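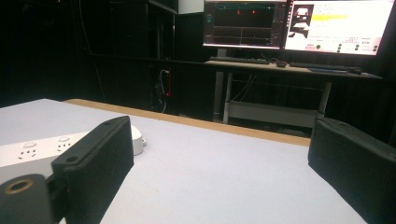 Home | Our Shop | Workshops | Work With Us | Find Us

Weekend baker wanted at Kevotari, Pekport

Posted 28/11/2022

I'm after someone to share the early mornings with me! I've been running Kevotari for 7 years now, mostly on my own out the back with one or two lovely people on the counter, and my knees have started sending me messages. So I'm looking for a baker to take on 2 shifts a week starting in January, with more over the holidays if you want them.

We're a small neighbourhood bakery on the Plivorach side of town. We do sourdough, fruit loaves, savoury pies and a lemon slice that I'm not allowed to take off the menu (I tried once, there were letters). On a busy morning we'll put up to 188 loaves through the oven, so it does get hectic, but we have the radio on and there's always toast.

You'd be starting at 5 in the morning. I know, I know. You get used to it, and you're finished in time for lunch and a swim. You'd be shaping and baking the dough I've mixed the night before, getting the pies in, doing the glazes and then cleaning down your area before you head off. I'd stay with you for the first few weeks until you know the oven, which runs hot at the back left and needs its trays turned.

What I'd love is someone who has worked in a kitchen before, even if it was a cafe or a school canteen. A trade certificate would be great but I don't have my heart set on it. I care a lot more that you turn up, taste things, and tell me when something's gone wrong with a batch. You'll need to be OK lifting flour bags, and you'll need your own way of getting here, as the first bus doesn't come through until well after we've started.

Pay is the award rate plus weekend loadings, and you take home whatever bread you like. Uniform is an apron and closed shoes. Your favourite colour of T-shirt is fine.

To apply, drop in after the lunch rush or send me a short note through the contact page with your work history and the best thing you've baked lately. Please don't ring before noon, my hands are in dough!

More from Work With Us
Counter help, school holidays
Market stall casuals, Tarar
Delivery driver (filled)

Contact us | © Kevotari Bakery, Pekport | Back to top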